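From my kitchen to yours: the produce bag problem

I came home from the Zevville market last week with so much fruit that I had to set it down twice on the walk up the hill (my own fault, I went in for grapes and limes). The market has 57 stalls now that the weather has turned, and I seem to be unable to pass a single one with citrus on it. So this month I want to talk about what happens after the shopping, when you're standing there with a pile of thin little bags and nowhere to put anything.

For years I just shoved the whole lot into the fridge drawer, bags and all. You know how that goes! You reach in some night for a lime and find one at the very back, hard as a golf ball, hiding under a pepper you forgot you bought. Last November I cleaned out that drawer and threw away so much that I was too embarrassed to tell anybody about it until now.

What changed things for me was a tray. A plain one with low sides, big enough to hold a few days' worth of fruit in one layer. I empty the bags onto it as soon as I get home, before I take my shoes off, and whatever is on the tray is what we eat first.
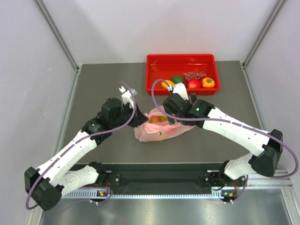 Red tray, pink bag: grapes, lime, apple and pepper in the tray, two more fruits still in the bag.

I like a bright color for this, and red makes a lime look wonderful. The low sides matter more than I expected, too. I had a deep bowl before (a pretty one, from the Kirby sale) and everything at the bottom got squashed and ignored. On a tray you see all of it every time you walk by, and my afternoon snack has gone from crackers to an apple more often than not.

A few things I've picked up along the way. Grapes go on the tray only if we're going to finish them that day, otherwise they get a spot in the fridge, unwashed. Peppers are happy out for a day or two and then I chop them for supper whether I feel like it or not. Apples I keep a little apart from anything I don't want ripening in a hurry. And leave some room at the back! If you fill the whole tray, you'll start stacking, and then you've got a bowl again.

As for the bags, I shake them out, let them air on the back of a chair and fold them into my coat pocket. They're flimsy but I get several trips out of each. The Andrade stall will knock 14 cents off if you bring your own, and I am exactly the kind of person who will remember that all the way home.

Next month: soup, and what to do with nearly 300 bay leaves. Long story.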